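The Freezer Inventory

11 July 2020

I have become a person who keeps a list taped to the inside of a cupboard door. It says what is in the freezer. It was meant to say so accurately.

The list began in February, when I found a bag of soup from a year I would prefer not to name. It was labeled "soup." I ate it anyway and can report that it was, in the broadest sense, soup. Afterward I bought a roll of freezer tape and a marker and wrote down everything in there, which came to 37 items, four of them bananas I was saving for bread.

I don't make banana bread. I make plans for banana bread and put them in the freezer.

The system works like this. Something goes in, I write it down. Something comes out, I cross it off. The first half goes beautifully. The second half depends on my remembering the list while holding a pound of frozen peas in my bare hand, and I have never once managed that. By May we owned, on paper, nearly 40 things. In the freezer itself there was a good deal of ice and a heel of rye.

My sister uses an app for this. She pays for it. It sends her a message when her chicken thighs are getting old, and she reads these out loud at dinner in a worried voice. I tried the free version for a week and it asked me to rate my peas.

So I have gone back to paper, with rules. Date on everything. No bag goes in without a real name, and "leftovers" is not a name. Nothing gets saved for stock unless I can say out loud when I plan to make stock — this one has cut down on onion ends quite a bit.

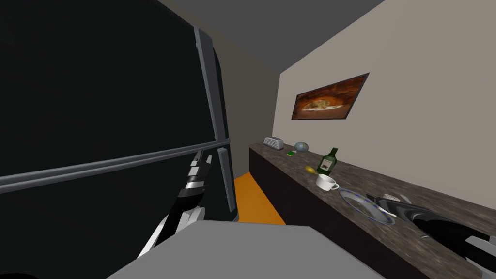 Eusebio Bedoya wrote in to say that I have the whole thing backward, and that a list should only ever hold what you mean to eat this week, with the rest left to fate. He has run his kitchen that way for years and claims he has thrown out less than I have. He also admits to a ham he can't date.

I am trying his method until the end of the month. The list currently says peas, rye, and bananas, and I have bought walnuts.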